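Kids' Corner > How Work Works
Jan 28, 2019
By the Farside Kids Desk
43 shares | 5 comments

Robots at Work: Who Teaches Them?

My job is writing about other people's jobs (lucky me!), and lately everybody wants to ask me about robots. Do they take over? Do they get lunch? So let's talk about hands first, because picking things up is a huge part of work – and it's really hard for a machine.
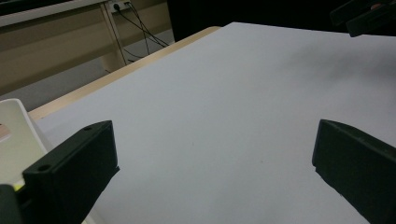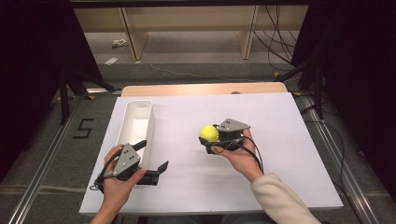
Two black fingers, a white surface to work on, and in the second picture a tennis ball held tight. You can pick up a ball without thinking. A robot has to learn how far to open, where to go and when to squeeze. One way to teach it is for a person to hold the grippers and do the job by hand, again and again, so the robot can copy those moves later.

What changes for the people?

I went to see a packing company called Plornau. They got their first robot arm in June, and it's named Semness, which I think sounds like a sleepy dragon. Semness puts jars into boxes. Before that, people did it all day long, and their wrists got sore!

There are 77 people at Plornau. Some of them still pack, because odd shapes and squishy things are tricky for Semness. Some learned to fix it when it gets stuck. A few spend their mornings teaching it new moves, and they told me it's fun for a while and then pretty boring, like practicing scales on the piano.

Not everyone was happy. One packer told me she missed chatting across the table, and the arm is noisy. Other people worried about their jobs, and that's a fair thing to worry about. When a machine comes in, the grown-ups have to talk about who will do what, and who needs time to learn something new.

Try it yourself

Put on thick mittens and move a tennis ball into a shoebox using only one finger and your thumb.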